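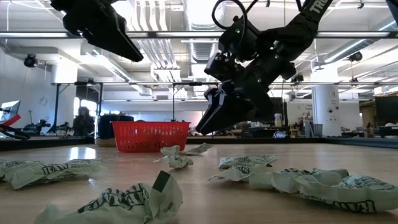
Last updated September 2026
By Hugo Garrido

Week 3: Sorting household waste

Please read this before the class. In the first part we look at how people decide where a thing goes when they have finished with it. Most of us decide in a moment, and we look mainly at the colour and the label of the bin.

Soft plastic is the difficult group. It is light, it takes a lot of room for its weight, and in many towns it may not go in the kerbside bin. In the Widomside survey, 208 households kept a diary for 28 days. Almost 18 per cent of them put soft plastic in the wrong bin every week. When Rutkowska spoke with these households in January, many answered that they had never read the council sheet.
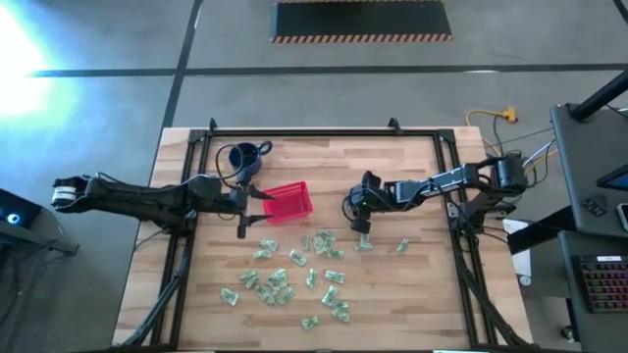
The second point is the distance. If the bin for soft plastic stands far from the place where packets are opened, it is used less. Rutkowska calls this "the walking cost" — please learn the term, you will meet it again in the Kitico reading.

For the tutorial, write down what you threw away at home in one day and which bin you chose. Half a page is enough. Bring also the rules of your own council, printed or on your phone.

3 comments
Share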